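Right, this is the readme for the block-pushing set. I keep promising people I'll write one, so I've made a pot of tea and I'm doing it in one go. If a bit reads like I wandered off halfway through, I probably did (ask Ginette, she has had to read my lab notes).

Last edited Nov 11, 2025.

# Firnell pushes

Firnell is a set of teleoperated pushing runs on a tabletop arm. A person steers, the arm nudges toy blocks about on a wooden board, and we save the lot: camera, arm position, the operator's commands and a line of plain English saying what the push was meant to do. No grasping anywhere. The arm has a rod on the end and that's it, which I love, because you find out very quickly how much you can do with a stick.

## What's in it

- 400 runs, each one a single instruction from start to finish
- 141 different instructions after I merged the ones that only differed by a comma
- 18 board layouts that we keep as fixed starting points for testing
- everything else starts from wherever the blocks got left

That last one is deliberate. We did try tidying up between runs and the policy got very good at tidy boards and hopeless at anything else. Now you just carry on from the mess. If a block goes over the side of the board, put it back by hand, anywhere you like, and start a new run.

## The blocks

Eight of them, plastic, the sort you'd find in a toddler's shape sorter: a blue cube, a blue triangle, a red cylinder, a red star, a green cylinder, a green star, a yellow heart and a yellow octagon. Two to a colour. Please use those names in instructions, or at least something a normal person would say. "The green round one" is fine and I'd like more of those! "Object 5" is not fine and I will rewrite it.

The pairs matter more than I expected. With two stars and two cylinders on the board you can't get away with "push the star", and with two greens you can't get away with "push the green one" either, so the model has to read the whole line. Early on Gaspard wrote forty-odd instructions with only the colour in them and we binned the lot.
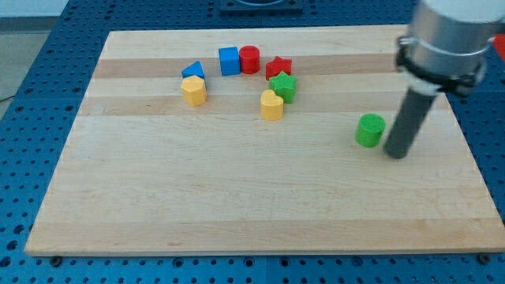 The stars are the awkward ones. Push a cylinder and it goes more or less where you point it, but a star catches on one of its arms and spins, and then you're chasing it round. Gaspard Leblanc is the best of us at this. He taps it, waits, taps it again. I tend to lean on it and hope. Both styles are in the data and I haven't marked one as better – if you only want the patient sort, filter on `operator` and keep `gl`.

## How a run goes

1. Lift the rod clear of the blocks and park it over bare wood.
2. Read the instruction out loud. It sounds daft, but it catches the ones that make no sense.
3. Start recording, do the push, stop when you think it's done.
4. Mark it `ok`, `miss` or `odd`.

Don't bin the misses. I use them for training the success checker, and there are never enough. `odd` is for when you did what the words said but you know it wasn't what the writer meant, like "move the heart next to the octagon" when they're already touching and you have to pull them apart to do anything at all.

Runs stop by themselves after 40 seconds. Most don't need it.

## Fields

| name | what it is |
|---|---|
| `instruction` | the line the operator was given |
| `hindsight` | a second line, written later by someone else who only watched the video |
| `frames` | colour pictures from the fixed camera |
| `tip_xy` | where the rod tip is over the board |
| `cmd_xy` | where the operator asked it to go |
| `operator` | initials |
| `result` | `ok`, `miss` or `odd` |

Ginette Chauvin wrote nearly all the `hindsight` lines and they're often better than the originals. Train on both if you can. When they disagree, I'd believe hers.

## Things that will trip you up

The rod and the metal housing above it can hide blocks from the camera. We didn't throw those frames away, so don't assume you can see all eight all the time.

`tip_xy` lags a little behind the pictures in the first batch, the one named `flerner`. Fixed from `hoekstra` onwards. I've left `flerner` as it was recorded and put a shift in the loader, so use the loader!

There's no height in the commands. The tip stays low during a push and the operator can't lift it over things, so going round is the only way. Some of the paths look silly until you remember that.

## Still to do

- more instructions about gaps and lines ("make some room between the stars")
- left-handed operators, we have none
- a proper test split, the Trustholm people have asked twice now

Bugs and complaints to me, please, with the run number.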